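The Woman Who Will Not Throw Out a Table

Mbali Jacobs has a rule about furniture, and she gives it to me before I have put my bag down. "If it came in on its own legs, it can stay," she says. "If it needs me to find it a leg, we have a talk."

She runs Prallus, a second-hand furniture business that started in her sister-in-law's garage and now fills 876 square metres of what used to be a tile warehouse. The name means nothing. It was on the door when she took the lease and a new sign cost more than she felt like spending. Customers assume it is Latin, and one or two have told her what it means.

I had asked to talk about wicker. Cane, rattan, willow, paper cord, the whole creaking family of it. A few years ago you could not give the stuff away and now Mbali sells more of it than anything else in the building, to people who were born well after their grandparents put theirs out for the council pick-up.

"I've got no theory," she says. "Journalists always want the theory. It's light, one person can carry it, and it looks like a holiday. That's as far as I've got."

She makes tea in the back, where the staff kitchen is a kettle and a sink and a colour chart from a paint company that went under. Wing-sze Wan, who does the repairs, is picking at the arm of a chair with a dental tool. She does not look up when introduced, but she does correct me the first time I say the chair is made of wicker.

"Wicker is the weaving," she says. "Rattan is the plant. You can have wicker made of plastic. You can have rattan with no weaving in it at all." She has said this before, possibly that morning.

Mbali waits until we are out of earshot. "She's right, and it has never once helped me sell a chair."

The worst thing to happen to woven furniture, in both their opinions, is spray varnish. People find a piece in a shed, decide it looks thirsty, and coat it in something glossy from the hardware store. The coating fills the gaps, the strands can't move against each other, and the next person who sits down hears a noise like somebody stepping on chips. Wing-sze spent most of one May getting varnish off a single planter. Asked what the planter was worth, she says, "Less than May."

Her own method is dull and she is proud of that. Vacuum with the soft brush. Wipe with a damp cloth and a drop of dish soap, working with the weave. Dry it in the shade, with air moving past it. For the really grubby corners she uses a toothbrush, then a cotton bud, then language.

Glass tops are a different department and a different argument. Mbali loves them. Her business partner, Thierry Pons, would happily see the lot in a skip. His case is that a glass top over a woven base is a device for displaying crumbs. Every toast fragment that slips down the side of the glass ends up in the lattice, where you can look at it through breakfast but can't reach it.

"He isn't wrong," says Mbali. "But you lift the glass off twice a year, you turn the base over on the lawn and you give it a slap. It's not a big ask. He owns a dog."

She did own up to a weakness for the square ones. Round glass wanders, she says, and you spend your life nudging it back to the middle. A square top sitting inside a proper frame stays where you left it, and the frame saves your hips as well, so long as the corners have been rounded off.

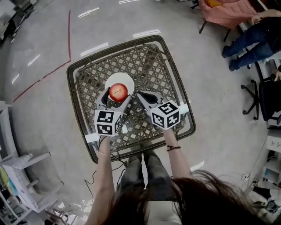 "You want to see the weave," she went on. "If I'm selling a table with a diamond lattice under the glass, I don't put a cloth on it, I don't put a bowl the size of a hubcap on it. One plate. One piece of fruit if you must. People walk up and look straight down through it, and that's the sale done."

The fruit is a sore point. Blandine Gilbert, who dresses the showroom twice a month, favours lemons and plenty of them. Mbali thinks lemons make a room look as if it is trying to sell you a condo. She prefers an apple, a red one, and she prefers that the staff don't eat it before noon.

We get on to prices. A decent table with a woven base goes for a few hundred dollars, more if there are chairs with it and they match, a good deal more if they were made by anyone whose name people can drop at dinner. The most she has ever taken for a set is 1,275 dollars, from a man who wanted it for a balcony and hadn't measured the balcony. It came back. He kept 3 of the chairs.

"I refunded him for the table and 1 chair," she says, and then stops to work it out on her fingers, and calls across the floor to check that a set has 4. Wing-sze confirms, without turning around, that a set has 4.

Is there anything she wouldn't take? She thinks about it for the length of a biscuit. Waterbeds. Anything described over the phone as "boho." Glass with a chip on the edge, however small, because a chip becomes a crack on the day your mother visits. And she is wary of pieces that have lived in a garage next to a heater, where the strands go brittle and snap like dry spaghetti.

For those there is a last resort, a spray bottle of water and a lot of patience. Wing-sze mists the underside, where the fibre is bare, and leaves it overnight. Some pieces come back to life. Some go to a school theatre group, which has so far furnished two productions of the same play with them.

It was close to four by then and a couple had come in wanting a bedside table "with some history." Mbali put down her mug and went to find them one. On the way she lifted a corner of glass off a table near the door, blew underneath it, and set it back down.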